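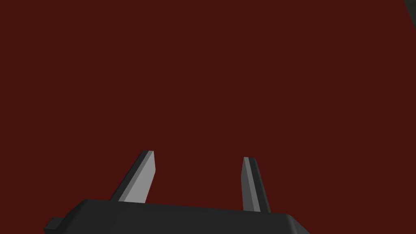 The Table Is Always Red

Hongjun Jiang keeps a robot that has dropped a mug 1,341 times and has never had to sweep. The mug is a mesh, the floor is a plane with a friction value, and gravity is a line in a settings file that somebody once set to positive. For most of one afternoon in July, every mug in the building fell up.

"We got very good lift success that day," Jiang says.

He runs the simulation side of Stalmont, a software company on the second floor of a former shoe warehouse in Bremport. The company sells a grasp planner called Sukari, which takes what a robot's wrist camera sees and decides where the fingers should go. Before a customer's arm is allowed to touch a real carton of anything, Sukari has to get through 3,000 simulated attempts. These run overnight on machines in a closet that also holds the holiday decorations.

The view from the simulated wrist is a plain one. Two gray fingers poke up from a dark block, and past them is a whole lot of maroon. There is no grain, no scratch, no coffee ring. I watched it for longer than I would admit to my editor, waiting for something to come into the gap between the fingers, and found it oddly restful, like staring at a fish tank after the fish have been moved.

The trouble is that Sukari does not find it restful. A planner that works from pictures wants something to hold on to: an edge, a corner, a smudge. Give it a single flat color and it has very little to say about how far away that color is. A surface at arm's length and a surface an inch from the fingertips can come out as the same red, and the difference between them is the price of a gripper.

"People think clutter is the hard case," Jiang says. "Clutter is great. Clutter is full of hints. I lose sleep over a clean table."

The planner's first answer to the clean table was confidence. In early versions it would pick a spot in the middle of nothing, score it highly, and go there at full speed. The second answer, after a rewrite, was despair. It would score every spot at zero and hover. One customer left an arm hovering over a bare shelf through a long weekend, and the log it produced is still passed around the office. It is one sentence, repeated: no candidate found, retrying.

What Stalmont does now is called the Olszewski check, after the engineer who wrote it and then left to restore pianos. It is 31 lines long. Before the planner is allowed to propose anything, the check looks at how much the image changes from one side to the other, and again after the wrist has shifted a little. If the answer is "not enough," the planner is told to stop guessing depth from the picture and go by the arm's own joint angles and whatever it last knew about the table. Then it backs off, tilts, and looks again.

It is the software version of patting the nightstand for your glasses. It also took four months to agree on, mostly over the meaning of "enough." The number they settled on is 40. I asked 40 what. Jiang opened the file, scrolled up, scrolled down, and said he would get back to me.

The obvious fix would be to dress up the simulator. Put in wood grain, stains, a shadow under the hand. Stalmont has a version that does this, and customers love it in meetings. It is slow, and Jiang suspects it of being too kind. A planner raised on handsome tables learns to lean on the handsomeness, then meets a freshly wiped counter and falls apart. So the plain version runs first, every night, with its flat fingers and flat paint, and the pretty one gets whatever hours are left before morning.

Then there's the matter of the gripper seeing itself. The fingers are in view all the time, they have the crispest edges on offer, and for one bad week Sukari decided they were the most graspable objects in the world. It kept planning to pick up its own left hand. The cure was a mask that blanks out the fingers at every opening width, and the mask has to be redone each time a customer orders different fingers, which customers do constantly and mention afterward.

Why maroon? I had assumed a reason, something to do with contrast or sensors. Jiang asked the room. One person believed it came from a default in the old renderer. Another was sure Olszewski had matched it to a couch.

The overnight run was starting as I left, and the mug count was already out of date.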